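About Us

Zullby is a small language school on the second floor of the old grain exchange in Galldale. We teach spoken Zulu, Portuguese and French to adults who want to talk to their neighbors, their in-laws or the people they're about to visit, and we love doing it!

Ayanda Pillay started the school with one evening class and a borrowed whiteboard. Her first group met at seven, went out for noodles at nine, and kept right on practicing over dinner. We still do that. Every course includes 3 meals out, and no English is allowed until dessert (menus are fair game).

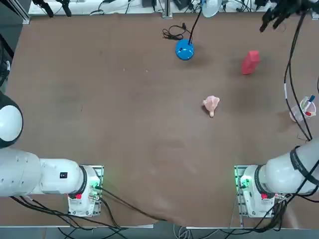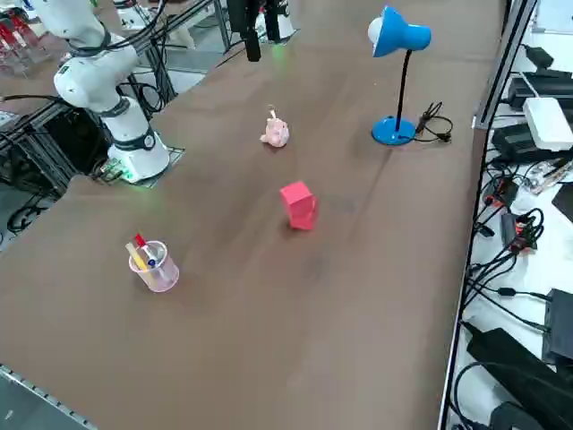
Classes are kept to 5 students, so you'll be talking from the first evening -- badly at first, like all of us. Our beginner course, Temba, is built on almost 3000 everyday words and phrases, picked by our teachers from real conversations at bus stops, clinics and kitchen tables. Lerkero is the follow-up course for people who can get by and would like to start telling jokes.

Last year 128 people studied with us, from nurses to a retired piano tuner who now writes to his grandchildren in Portuguese. New groups start in August. Come up and sit in on a class first if you like -- the door is the green one beside the bakery, and the bell works if you press it hard.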